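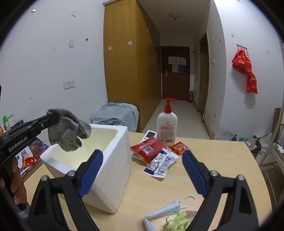
Ketier Merino Everyday Sock, Mid-Calf

Item 1766
Sold in packs of 2 pairs
$22 per pack

Sizes: Small, Medium, Large, Extra Large
Colors: Oatmeal, Moss, Charcoal, Brick
Fiber: merino wool, nylon, a little elastane in the cuff

We've carried the Ketier for a long time at our Jurkolville shop, and it's still the sock most of us have on under the counter. It's a mid-weight merino with a cushioned heel and toe and a flat knit over the top of the foot, so it goes into a normal shoe without a fight. You can hike in it, sure, but it's really a sock for the other days (work, errands, standing in a cold kitchen waiting for the coffee).

The big news is the new cuff! The old one was fine on skinny calves and a bit mean to everybody else. Ketier opened up the rib and made the band wider, and it stays where you put it without leaving that red ring. If you gave up on the old version for that reason, please try these again.

The toe seam is hand-linked, so there's no ridge across the top of your little toe. Run your thumb along the inside and you'll have a hard time finding where it closes.

Fit

Go by shoe size and you'll be fine. Between sizes, pick the smaller one if you like a snug sock, since merino relaxes a touch in the first few wears. The Large and the Medium share the same leg length; only the foot is different. Extra Large comes in Charcoal and Moss only for now.

Washing

Turn them inside out, cool wash, with whatever else is going in. Skip the fabric softener. Line drying is best, though a low tumble won't ruin them. Hot water will, and we have a very small pair in the back room to prove it.

You don't need to wash them after every wear, either. Hang them over a chair overnight and they're usually good to go again. Merino is wonderful that way.

Pilling

You'll see some fuzz at the heel early on, mostly in Oatmeal. It settles down. A sweater comb takes off the worst of it, and the Bastos comb (item 848) is gentle enough for a knit this fine.

Mending

These are a joy to darn! The yarn is springy and the stitches are big enough to see without a magnifier. We keep matching Leltel darning wool in all four colors, on small cards, next to the register and online under Notions. Start while the heel is thin and before there's an actual hole, and you'll get a much flatter patch.

Stock notes

Brick in Medium is sold out and due back on 25th June. Everything else is on the shelf. Gift wrap is plain brown paper with cotton string, no charge, just tick the box at checkout.

Returns are fine on unworn pairs with the paper band still on. If a seam lets go or a heel fails in the first year, bring or mail them in and we'll swap them for a fresh pair in the same size.

Goes well with: Ketier Liner Sock, Leltel Darning Wool, Bastos Sweater Comb, cedar drawer blocks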